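From: Abena Wumbei
To: workplace-automation list
Subject: Re: [wa-list] Flenholm open day, was anyone there?

Shahzad Hayat wrote:
> Did anyone from the list get along to the Flenholm
> open day? I had it in the diary and then the boiler went.
> Mainly curious whether the Hurska does cupboards yet or
> whether it's still moving foam cubes from one circle to
> another. A fair write-up would be appreciated. An unfair
> one would also be read.
>
> Shahzad

Hi Shahzad, hi all,

I went, so you get the unfair one.

Flenholm is at the far end of the business park, past the tile warehouse, and the signs to it stop one roundabout early. I got there at twenty past ten and was handed a lanyard, a lukewarm flat white and a visitor number, 2126, which I choose to believe is not a running total. Nima Hosseinzadeh did the welcome. He kept it short and apologised for the parking, so he was already ahead of last year's host.

To your question: cupboards, yes. They've dropped the foam cubes. The Hurska demo is now office tidying, which means storage units, box files, plastic trays and the sort of thing that gets shoved in a cupboard before an audit. It's two arms on a mobile base with a camera up top and more at the wrists, and they had the feeds going on a monitor so we could all stand behind the tape and watch over its shoulder, so to speak. Nima was kind enough to send me a couple of stills afterwards.

The first job I want to mention is the wrapped one. Clear film is a rotten thing to give a robot. It shines, it moves when you touch it, and the depth sensor tends to see straight through it or see something that isn't there. Half the vendors I've visited will quietly unwrap everything before the guests arrive. Flenholm left the film on, and the wrist view shows how close in you have to work with the stuff, with the tip right down in the creases.

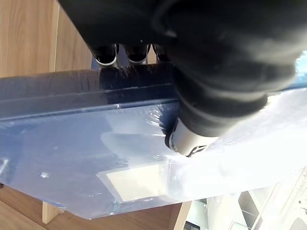
Sohail Ghumman reckoned the film was the only part of the morning worth the petrol, and that he'd sooner watch ten minutes of that than another arm waving at a crowd. I'm inclined to agree, although he did also go back for a second sausage roll during it, so his data has gaps.

For the record, the handling was slow. I don't mind slow. There was a pause before each contact that the presenter called "deliberation" and the bloke next to me called "buffering". On 2 occasions someone on the team stepped in and reset things by hand, and they said so out loud, which I appreciated. No music over the top, no countdown, no fellow in a headset telling us the future had a torso.

Then the cupboards. The unit they used has a shelf across the inside and doors that swing out into the space where the robot would like to be standing. Anyone who has fought with a fridge in a narrow kitchen will recognise the difficulty. The base has to work out where to park so that the doors have room and the arms can still reach the shelf, and on carpet tiles it has opinions about seams as well. From the head camera you get a decent idea of how much floor that takes up.

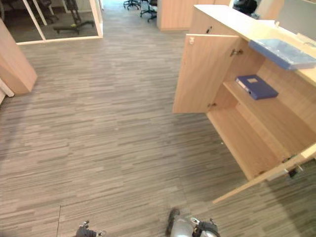 Can it work in an office with people in it? At Flenholm's they keep everyone behind tape while the arms are live, and Nima's position was that shared space comes after they've finished the safety assessment, with no date offered.

I asked about price and was given a brochure. The brochure doesn't have a price in it. It does have 23 pages and a fold-out.

Other bits, in no order:

The gripper pads wear out and you buy them from Studitz. They sell them in packs of 5, and I'm told you'll want more than one pack.

Laiba Awan ran the question session and was very good – she answered what was asked and let the silences sit. She'd like to hear from anyone with awkward furniture. I suggested our entire second floor.

Charging is overnight. The dock wants its own circuit, so talk to your sparky before you talk to your boss.

They're planning another one in December. Shahzad, get the boiler serviced first. If a few of us are going I can take three in the car, provided Sohail sits in the back with the pastry.

Cheers,
Abena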